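Materials and Structures for Everyone
Handout 4: Why Folds, Ribs and Slots Make Thin Things Strong

Take a sheet of ordinary printer paper and lay it across the gap between two books. It sags under its own weight, and a coin dropped in the middle sends the whole thing to the table. Now fold the same sheet back and forth into narrow pleats, like a paper fan, and lay it across the same gap. It will hold the coin. It will probably hold a full mug if you set it down gently (empty the mug first, please, we lost a set of notes this way). Same paper, same weight, same gap! I have taught this for years and I still love the moment when the mug goes on.

This handout goes with the second lab session. Read it before you come, and bring a ruler, scissors and a few sheets of scrap paper.

1. Stiffness and strength are different things

We use the two words as if they meant the same, so let's pull them apart. Strength is how much load a thing can take before it breaks or bends for good. Stiffness is how much it moves while the load is on. A rubber band has some strength and almost no stiffness. A stick of chalk is very stiff and snaps in your fingers.

Most everyday structures run into trouble with stiffness first. A bookshelf that droops in the middle is usually nowhere near breaking, but it looks bad, the books lean, and you stop trusting it. When we fold the paper we're mostly buying stiffness, and we get it almost for free.

2. Where the material sits

Bend a thick eraser between your fingers and look at it from the side. The outer face of the curve gets stretched, the inner face gets squeezed, and somewhere in between is a layer that is neither. That layer is called the neutral axis. Material near it does very little work in bending. Material far from it does a lot.

So if you have a fixed amount of stuff, you want it far from the middle. A flat sheet has all its material close to the neutral axis, which is why it flops. A pleated sheet has ridges high above and valleys far below. For a solid rectangular beam the effect goes with the cube of the depth: double the depth and the beam is eight times as stiff. Try it with your ruler. Flat, it bends easily. On edge, you can't budge it.

3. Ribs that help in one direction only

Pick up your pleated paper again and try bending it the other way, so that the folds open and close. It gives at once. A pleat is very stiff along its length and very floppy across it, and designers use both halves of that bargain. Roofing sheet runs its corrugations from support to support. A drinking straw with a bendy neck uses rings of pleats so it can turn a corner without kinking. Vacuum hoses, accordion bellows and the rubber boots on car steering parts all do the same.

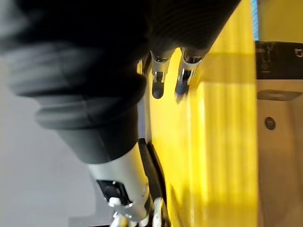
Why doesn't a bendy straw collapse flat when you bend it, the way a plain straw does?

Because each ring of the pleated neck works as a small hoop that holds the straw round, while the walls between the rings fold on one side and open on the other. A plain straw has no way to get shorter on the inside of the bend, so the wall buckles inward and the tube pinches shut.

Try this at home with a plain straw and a length of wire. Wind the wire tightly around the outside, leaving small gaps, and bend the straw again slowly. Then do it with the gaps much wider. Write down what you feel, and sketch the place where the first pinch shows up.

4. Turning the edge

Look under almost any metal tray, car hood or filing cabinet drawer and you'll find that the sheet has been folded down at the edge. A lip only as deep as your fingernail makes an astonishing difference. It moves material away from the neutral axis, and it also stops the edge from rippling when it's squeezed. (It hides the sharp cut edge too, and your knuckles will be grateful.)

The upright posts of light storage racks are the classic case. They are commonly made from thin strip steel bent lengthwise into an angle, an L in cross section. The strip alone would buckle if you leaned on it. Bent, it can carry a serious load straight down.

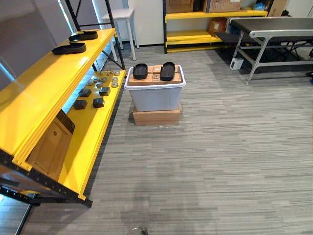 Slots seem like a terrible idea at first. We've just worked so hard to put material in the right place, and then we punch holes in it! But a row of slots lets a shelf beam hook in at many heights, and the metal left between them carries the load around each hole. The loss is modest as long as the holes are small, evenly spaced and have rounded corners. A sharp inside corner gathers stress and is a favorite starting point for cracks.

5. Bracing

One more idea and then you can go and fold things. Make a square from four strips of card with a paper fastener at each corner. Push it sideways and it collapses into a diamond. Add one strip from corner to corner and it locks solid. You've made two triangles, and a triangle can't change shape unless one of its sides changes length.

The lovely part is how thin that diagonal can be. It mostly works in tension, and thin things are good at being pulled. A single thin diagonal can go slack when the push comes from the other side, so frames often get two, crossed in an X.

For the lab

Build a bridge from a single sheet of paper to span the gap between two books. Tape is allowed at the ends only. Draw your cross section before you test, mark where you think the neutral axis is, and say how you expect the bridge to fail. Wrong guesses are very welcome, and they usually lead to the best discussions. Sheets go in the tray by the door at the end of the session.

Related handouts
Handout 2: Pushing, Pulling and Twisting
Handout 3: The Neutral Axis With Foam Blocks
Handout 5: Why Long Columns Buckle
Handout 9: Shells, Eggs and Domes
Lab safety sheet (updated September)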